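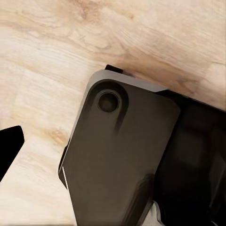

May, bench notes, encoder trial for Ravn (the streaming cut), started 4 p.m.

Stoltix claims their new preset can drop the delivery bitrate to 2352 kbps with "no perceptible loss," and Brindov's head office has more or less decided to believe them. I don't yet. Their demo reel is all faces against blurred backgrounds, and almost any encoder looks good on that. Pale wood with soft swirling grain and a few darker tan streaks is a better test, low contrast and fine detail together, and cheap presets tend to smear it into porridge. Ravn has plenty of tabletops.

Ran the first four episodes overnight at the new setting. The quality score came out nearly level with the old one. Same people wrote the preset and the scoring plug-in, so I'm giving that very little weight. Halldóra Skov is redoing it with our old script.

By eye, on the grading monitor: dialogue scenes fine. Night exteriors in episode two band badly in the sky. Fog in episode four breaks into blocks on the slow pan, and comes back clean as soon as the camera stops. Stoltix support says this is our grain settings. Same settings as the old preset, which didn't do it.
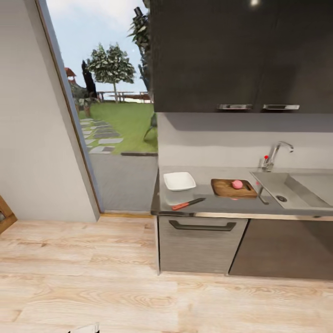

Blind viewing with six people from the office, old versus new. Most couldn't choose. Heiðrún Damgaard picked the old one every time, but she graded the show. Too small a group to mean much, and the room was too bright.

Still to do:
Rerun episode two with the dark-scene option off.
Ask Ullela what bitrate their app really serves at peak hours.
Don't commit all 21 episodes until Halldóra's scores are in.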